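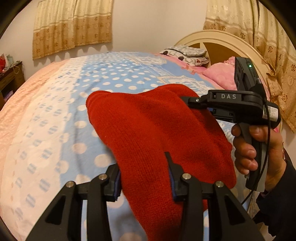 Wilson Muñoz tests hydrants for the Parkelcombe fire district, a job that takes most of October. The district has 345 of them. Each gets a static pressure reading first, then a flow reading with the outlet fully open, and the difference between the two says more about the pipe than about the hydrant.

On the Kinnear side of town the pipe is the problem. The mains are old cast iron, and scale has narrowed them. Static pressure at the top of the hill reads 90 psi. With one outlet open it falls below 50, and a second engine drawing from the same line would have little to work with.

Ghislain Bélanger, the district's operations chief, has changed the dispatch plan to match. Any report of a structure fire above the Kinnear pump house now sends a tanker on the first alarm. The tanker carries 2,000 gallons and fills a folding tank at the curb, from which the engine drafts. A second tanker comes from Skondstead under a mutual aid agreement signed last winter.

"Drafting is slower to set up than a hydrant," Bélanger says. "The crews drill on it every month. The slow part is getting the hard suction line airtight."

Replacing the mains is a matter for the water utility. Its engineer, Clifford Melnyk, has split the work into four phases, beginning with the loop that feeds the school. The first phase is funded. The rest depend on a state loan.

Until then, hydrants with weak flow carry an orange band below the cap. Muñoz paints the bands himself and enters each reading on the map the engines carry.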